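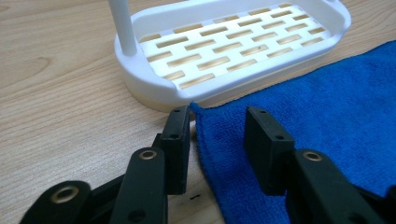
The left and right fingers of a Badel gripper, open in front of the dish and the blue cloth.

The Hands Come First
A shared workshop in Erklow is building a pair of grippers that people hold and operate themselves. The arms can wait.

Jul 11, 2020

The Drudberg workshop is two rooms over a tile showroom on Lemaire Street in Erklow. The front room has the lathe, the drill press and a sink that members are asked not to pour resin into. The back room is carpeted and used to be an office. For most of the past year it has belonged, by general agreement, to a project called Badel.

Badel started as a plan to build a robot that could tidy a kitchen counter. The members involved had seen plenty of home-built arms, and they knew the usual order of work: motors, frame, controller, and a gripper bolted on at the end with whatever money was left. They had built one that way. It could lift a foam block and set it down again, and it dropped almost everything else.

So the second attempt began at the other end. The group built the grippers first, as tools to be held in a person's hands. Someone picks up the pair, does an ordinary chore with them, and a camera on each gripper records what the fingers see. The recordings are meant to teach an arm later. In the meantime they show the builders what is wrong with the fingers, and that has turned out to be a full-time subject.

The pair now in use cost $485 in parts, cameras included. Each gripper has 41 parts, not counting screws. The design is simple enough to follow by looking at it. There are two fingers, each ending in a black rectangular pad, and the pads are carried on black linkage arms with rounded ends. The pivots are fitted with bushings, and you can see them from the operator's side as bright brass-colored rings.

The bushings were an addition. On the first version the arms turned directly on bolts, and the holes wore oval in a few weeks. A worn hole lets the pad wobble, and a pad that wobbles closes a little differently each time. Members put up with this for longer than they should have, partly by learning to twist a wrist at the right moment. A person can do that without noticing. An arm would have to be told.

Pressing in bushings meant remaking every arm, with 40 hours of shared drill press time booked under the project's name in June. There were complaints on the sign-up sheet. The result is a finger that moves without side play, and the second set has not needed any repair so far.

The pads were harder to settle. They have screw holes so they can be taken off and swapped, and the group has a coffee can full of rejected shapes. Thin pads got under the edge of a cloth easily but bent when they closed on anything stiff. Wide pads gripped well and blocked the camera. The current block is a compromise, with beveled edges and a flat matte face. It is wide enough to hold a fold of fabric and narrow enough that the operator can still see the table between the fingers. 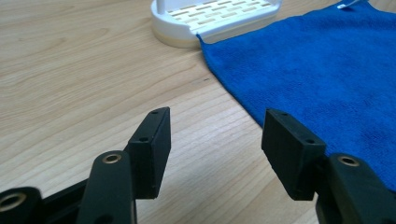
A dish and a piece of cloth

The things on the table are cheap and stay the same from session to session. A white plastic soap dish with a slotted tray was picked for being awkward. It is light, so a careless finger pushes it across the wood. It has a raised rim that can be pinched, and an upright post that tempts people to grab it there.

Bright blue cloth goes next to it for a different reason. Soft things have no fixed shape, and the first Badel robot was hopeless with them. It would close on a towel, lift, and come up with nothing. With the hand-held grippers, the builders could feel why. The fingers were coming down at too steep an angle and pressing the fabric flat. Tilting the tool and going in low along the table worked much better, and that changed where the camera had to be mounted.

The color matters too. Blue is easy to separate from the pale tabletop in the recordings, and black fingers show up against both. An early batch was done with a beige dishcloth and is close to useless.

The group has 774 recordings it considers good. Members disagree about what good means. Some want every session kept, fumbles and all, on the theory that a machine should see how a person gets out of trouble. Others throw out anything with a dropped object. For now the fumbles go in a separate folder.

Most sessions are done with both grippers. One holds a thing steady while the other works, or the two take a corner each. New operators tend to stand too far back and reach. After a few tries they move in close to the table and keep their elbows down, and their movements get shorter. It is tiring work all the same, and people trade off often. 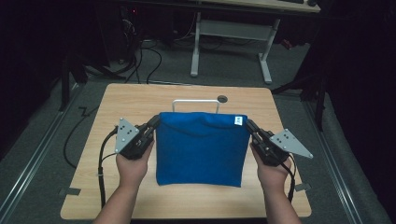
Dots, plates and cable

Each gripper also carries a triangular gray metal plate with a pattern of dark dots on it. The plates are for tracking. If a camera looking down at the table can find the dots, the software can work out how the tool is turned, and the fingertip view can be matched to a position in the room. Screws near the corners hold things in place. The group tried glue before that and lost a morning to a plate that had slipped by the width of a pencil line.

The cables are the part everyone would like to be rid of. One runs from each gripper, and they drag if the operator turns around. A battery version was sketched in the spring and set aside because of the weight. A heavier tool makes people rest it on the table, and then the recordings are full of resting.

The room itself has needed some work as well. Aluminum rails run along the floor on both sides of the table, and tape on the carpet marks positions near its lower corners. Members who use the back room for anything else are asked to put the table back on its marks afterward.

An arm is next, or at least the ordering of one. The group has the mounting pattern for the gripper drawn and a list of suppliers on the wall, and it has agreed on the reach but not on the price. Sessions with the hand-held pair will continue through the summer. The next object on the list is a drawer, which somebody still has to build.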